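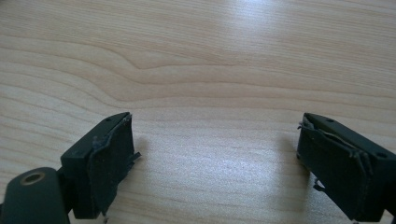 Why does a table have stripes?

Trees are slow workers. In spring a trunk grows quickly and makes pale wood. Later in the year it slows down and makes a thin, darker layer. One pale layer and one dark layer make a ring, and a tree that is 36 years old has been at it 36 times without a single complaint.

Saw the trunk lengthways into planks and you slice through the rings from the side. Now they look like stripes, and we call them the grain. Where the trunk bent or grew round a branch, the stripes go wavy. Malcolm Sowerby, a joiner in Stockdale, calls these bits "the wiggles", after 30 years in the trade. 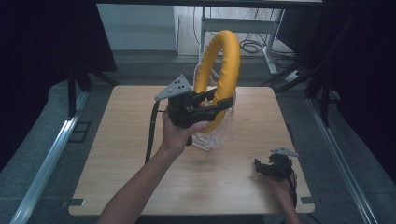

Can you tell a tree's age from a tabletop?

Sadly, a plank shows only part of the trunk. You need the whole round end of a log, and some patience.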